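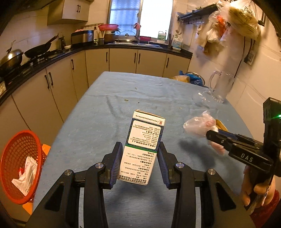

Home | Workshop News | Builds | Members | Contact

Petard, the two-handed gripper project, moved out of the shared workshop and onto a kitchen table in June. Afshin Nikzad has been running the build with three other members, and they wanted more ordinary objects than we keep on the shelves at Iltavitz.

The grippers are hand-held. A person works one in each hand, or two people take one each, and the jaws do the picking up. The plan is to collect 1,000 short recordings of everyday handling, then use them to train the arm that has been bolted to the back bench over the winter. The arm itself stays at Iltavitz for now.

Cartons have been the main job so far. A medicine box is light and the card gives way if the jaws close too hard, so the group has been gripping it by the narrow sides, where it is stiffer. The ribbed pads help. Afshin tried smooth pads first and went through 30 boxes before giving up on them.

Thin plastic bags are harder. They fold and slide, and the contents shift once the bag is off the table. The best results have come from pinching a gathered part near the top and lifting slowly. Bread is also on the list, along with baskets and pitchers.

A cloth goes over the table for every session. It cuts down on glare from the window, but it wrinkles, and a crease can catch the fingertip on a low approach. Afshin is testing a few clips from Kuusk to hold the edges down – they work on the thinner tabletops and not on the thick one.

The software side is running on Clindow, which sorts the recordings by object and flags any where the jaws closed on nothing. It takes 7 minutes to go through an evening's work on the old workshop computer. Anyone with a faster machine to lend should speak to Afshin.

The next round will cover opening and closing lids. The group is looking for empty jars, food tubs and boxes with tuck-in flaps. Please rinse the jars and leave everything in the crate by the laser cutter before 6 p.m.

This site uses cookies to remember your settings. Accept | Manage preferences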